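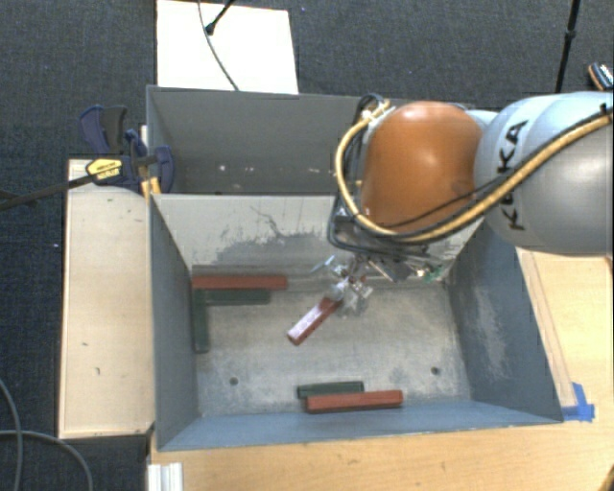
Varkwood's trend model went to cash in October and stayed there for 13 sessions. The firm's portfolio manager, interviewed by phone, called the move "a rule, applied on the day it triggered."

The model holds 755 stocks and compares each with its own moving average. When fewer than half are above it, equity exposure drops in two steps. "The second step cost us money," the manager said. "We sold near the low and bought back higher."

Would a slower signal have helped? "In October, yes. Over the full test, 2,000 trading days, it gave deeper drawdowns."

Clients of the Lashari fund, which runs on the same signal, asked for a manual override. The manager declined. "Then I can't test it. I'd have two systems and data for one."

Position sizes are unchanged.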